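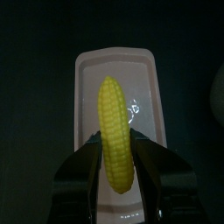 Play food – what to send, what not to, and when you get it back. Most questions we get are about the loose pieces, so start there. Sort by piece, one kind to a tray. The corn goes on the long pink tray, no husk on ours so don't go hunting for one. Everything else has its own tray, see the list in the lid.

How do I borrow a set?
Email or come in on a Saturday. Bring your membership card. Sets go out for three weeks, you can renew once if there's no one waiting.

How many pieces in a set?
Depends. The big Brivness kitchen box is 260. The Laryea market box is smaller, count is on the label. Please check it before you leave, not when you get home.

A piece is missing. What now?
Tell us. No fine for the first one. After that it's 8 pounds a box, however many are gone. We have 641 spares in the back room so chances are we can match it, though not always the same colour.

How do I wash it?
Warm water, washing up liquid, old toothbrush. Get into the grooves on the corn, that's where the jam goes. Rinse, then leave on a towel overnight. Not the dishwasher. Not the radiator either – we lost a whole bunch of grapes that way in February.

Can it go back in the box damp?
No. Please no.

Is it safe for under threes?
The whole veg, yes, we're happy with those. The peas and the egg halves, no. Small bits are in the bag with the red tie, take that out first and keep it somewhere high.

My child has chewed something.
They all do. Light marks are fine. If a bit has come off or there's a sharp edge, put it in an envelope with a note and hand it to Milagros Llorente at the desk. Don't put it back in teh box.

Do you take donations?
Yes, clean and unbroken. No real tins, no felt food at the moment, we have nowhere to put it. Patricio Requena looks after donations, Tuesday mornings are no good for him.

Can nurseries borrow?
Yes, up to four boxes at once. Ask Siu-fong Kuo for the form. The Amier fruit stall needs a van or a very big car.

Where are you?
Rosidbridge toy library, side door, up the ramp. Bell sticks so press hard.

Who do I ring if I'm going to be late?
Leave a message on the desk phone, with your name and box number. We'll add a few days if we can. Messages get picked up at 4pm, so if you dont hear back before then thats why.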